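Florkitz: opening a desktop drawer unit with a two-finger gripper
Dillham Robotics Club, project report

1. Aim

The task was to find the handle of a small drawer unit, grip it, and pull one drawer partway out without dragging the unit across the table. Earlier work in February used a bare knob, and the fingers slid off it too often to be useful.

2. Set-up

The unit has a pine frame and white drawer fronts with black bar handles. It stands on a white tabletop with a grey curtain behind. The wrist camera looks down past both fingers. The tips are worn from earlier terms and were kept as they were, so that results could be compared with the Pryor rig.

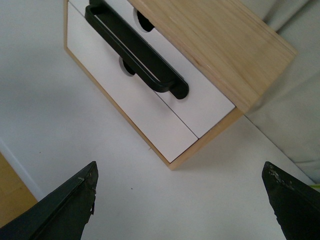
3. Method

Each run started with the fingers spread wide and the unit turned to a new angle. The Tramorlow planner took the handle line from the wrist view, turned the wrist to match, and closed on the bar. The pull was a straight line at fixed speed. A run was stopped if the unit moved or the grip was lost.

We logged 429 runs. Of these, 372 opened the drawer far enough to count. In 23 the unit slid, and in the rest the fingers missed the bar or let go during the pull.

4. Discussion

Most misses came at steep angles, where one finger touched the drawer front before the bar was between the tips. Lowering the approach speed reduced this but made each run longer. White fronts against a white table also gave weak edges, so the planner was changed to look for the dark bar first and the wooden top second. 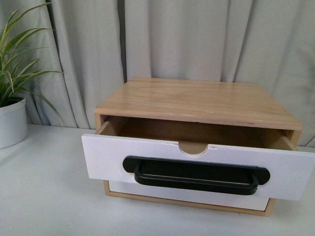 The distance opened was measured from the front edge of the top panel to the drawer front. The target was 114 mm. Short pulls were mostly caused by the arm reaching its joint limit, and moving the base closer to the table fixed part of this. Closing the drawer was not tested. Next term's group should add a force limit to the pull before trying a loaded drawer.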